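Filed under: Trains, Slow Travel, Winter

Thursday, February 21, 2019
Posted by the Window Seat Blog

Print this post | E-mail this to a friend

I finally rode the Fledenska line all the way to the end, and I have been grinning ever since! I'd done the first half plenty of times, as far as Jovville, but I always got off there with everybody else and went for lunch. This time I stayed in my seat, and wow, have I been missing out.

The whole run is 206 miles and there are only 2 trains a day in winter, so you do have to commit. I took the early one. It was still dark when we pulled out and the heater under my seat was going like mad, so I had my coat off before the first stop. Coffee from the cart was fine. The cinnamon roll was much better than fine – go for the roll, and get there early because they sell out.

After Jovville the track starts to climb and everything changes. You lose the highway completely. The river comes in close on the right side (sit on the right going out, please, I can't say this enough) and for the better part of an hour you follow it through one bend after another, with ice along both banks and a strip of black water down the middle. I saw a heron. I saw what I am fairly sure was an otter, although the man across the aisle thought it was a log.
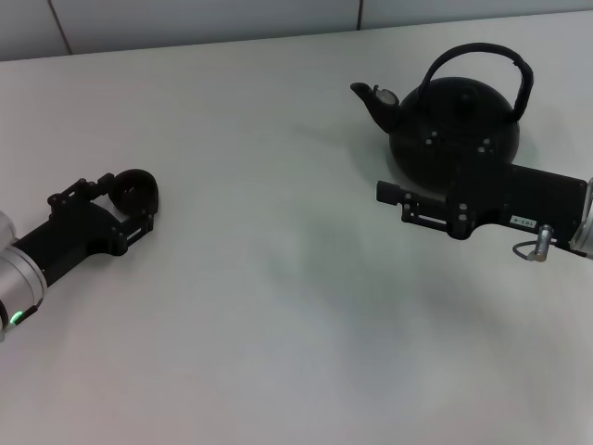
Then comes the pass, which tops out at more than 3000 feet. The train slows down so much up there that you could count fence posts. I had brought a book, a thick one, and I read two pages of it all day. Snow was piled up against the old section houses, right to the windowsills in places, and the sun came out just as we went over. My ears popped!

Hemmin is the last stop but one, and it's worth a few hours if you can spare them. The station was redone in 2000 and they kept the long wooden benches and the big clock, which runs four minutes fast. Walk down the hill to Clumell's for the bean soup. It comes with dark bread and a dish of pickled onions that I would happily have eaten as a meal.

I'm already planning to go back when the snow melts, mostly to see the waterfalls people kept telling me about. The spring timetable adds a midday train, so you could do lunch in Hemmin and still be home for supper. Tickets are cheaper at the counter than by phone, and bring a cushion if you have a bad back, the seats in the older cars are pretty firm.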